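Pantry shelf news from Tremance Neighbourhood House

Well, what a month it has been in the pantry! April is usually a quiet one for us, what with the school holidays and half the street away up the coast, but this year we sent 1,916 items out the door, and the shelves at the Zamani Street end were looking very bare by the last week. Thank you to everyone who dropped something in on the way past - the tinned tomatoes especially, which never last more than a day or two.

Sauces and condiments are what people have been asking for most (a bit of flavour goes a long way with rice or a few sausages), so if you have an unopened bottle at the back of the cupboard we would love to see it. Please check the date first, and glass is fine as long as the lid is sealed. Baskets are always welcome as well, particularly ones with dividers, as they keep the smaller jars from rolling about. 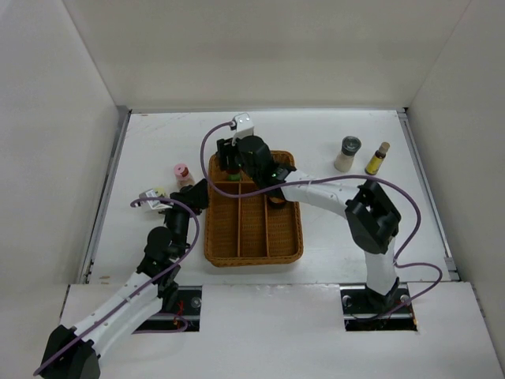
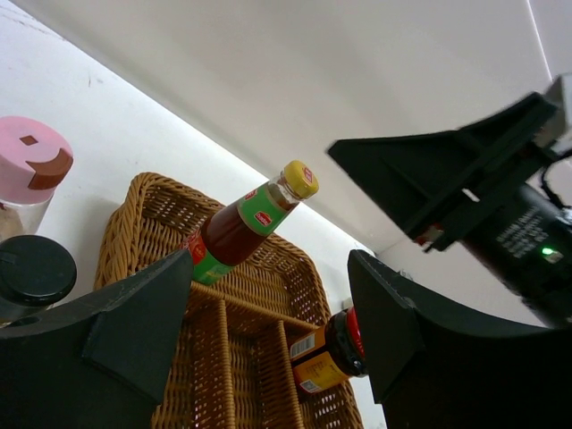 Photos: Tremance Neighbourhood House

Drop-off is at the side door on Tretier Lane, any weekday morning. The winter soup roster goes up beside the kettle next week, so do put your name down if you can spare 2 hours.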